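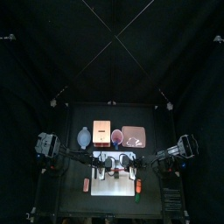
**Flikska household object set: progress report to Stilton, second period**

Prepared by Dexter Lagman, Skirncombe

Status: on schedule for the object list, behind on the storage cases.

**1. Work done in this period**

The list of objects was closed in June at 18 entries. Of these, 11 have a finished data sheet, meaning mass, outer dimensions, surface finish and a reference drawing. The remainder have been bought and labeled, and the sheets are in draft.

The tabletop layout has been changed from the one given in the previous report. Kitchen items now stand in a row along the back half of the table and the white board takes the center, in front of them. The previous layout put the row at the front, which left too little clearance for the larger items.

The back row currently in use holds the pale blue container, the copper-colored box, the pink cup with the blue handle, and the translucent tray. The tray goes at the right end. It is listed with its contents as a single entry, and the contents are to be recorded on the sheet as "white, crumpled" until the material is standardized. Paper and cloth were both proposed. A decision is needed before the sheet can be signed off.

**2. Notes on individual entries**

*Pink cup.* Entered as one object with its handle. The color difference between cup and handle is useful for stating orientation in the sheets, and a note to this effect has been added.

*Copper-colored box.* Filed under small appliances on account of its shape. It has been measured with the base flat on the table. The dark marking on the upper face and the reddish band at the lower edge are both shown in the reference drawing.

*Translucent tray.* Corner radius still to be measured. The first reading was taken with a worn gauge and has been struck from the sheet.

*White board.* Treated as part of the surface and not given an entry number. Its bright finish shows reflections under the present lighting. A matte sheet of the same size has been priced by Sison, and the quote is in the cost annex.

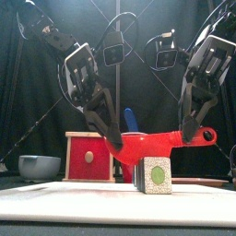 *Red scoop.* Added late, to give the set one long-handled plastic item with a deep bowl. Contact points on the sheet are defined as the rim of the bowl and the loop at the end of the handle. The ribbed length of the handle is recorded as a separate zone. Bowl depth is measured from the rim to the lowest interior point, and overall length includes the loop. The finish is entered as glossy. Sheet complete except for mass.

**3. Costs**

Spending on objects and labels to the end of the period was $1321, against the line for materials. Storage cases have been charged to the equipment line as agreed. No transfer between lines is requested.

**4. Open points**

- Storage cases: foam inserts were cut to the old object list. Sison will recut 3 of them at no charge. Delivery date not yet confirmed.
- Naming: the terms "container," "bowl" and "strainer" have all been used for the pale blue item in different drafts. "Container" is to be used from now on.
- Tray contents: see section 1.
- Drawings: line weights differ between the early and late sheets. Early sheets will be redrawn after the drafts are cleared.

**5. Next period**

Complete the draft sheets, starting with the tray and the scoop. Issue the full set to Stilton for comment as one file, with the cost annex attached separately. Comments on the naming of entries should be sent to Dexter Lagman before the labels are reprinted.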